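Ticket 206: cable slack at the wrist, bin cell

Hi Zorica, me again! I went over the cell against our Firnberg checklist, and rule 20 (dress pack must clear the tool at full wrist turn) is the one I'm stuck on. I slowed the arm way down and still don't love that loop. Do we re-tie before sign-off, or log it and go? I'd re-tie.
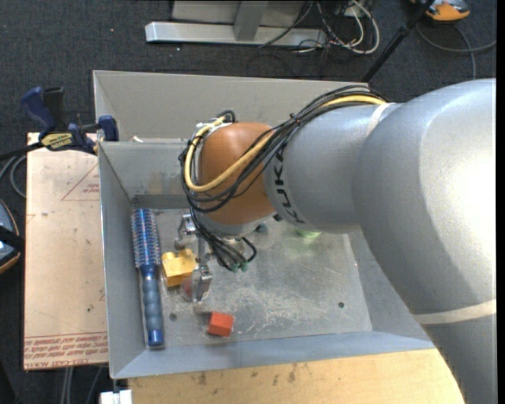 KUKA arm over the bin, cables looped around the wrist joint.

Leaving this open till you answer. Tiburcio

Last updated: December
Contact Kindstead support | Back to top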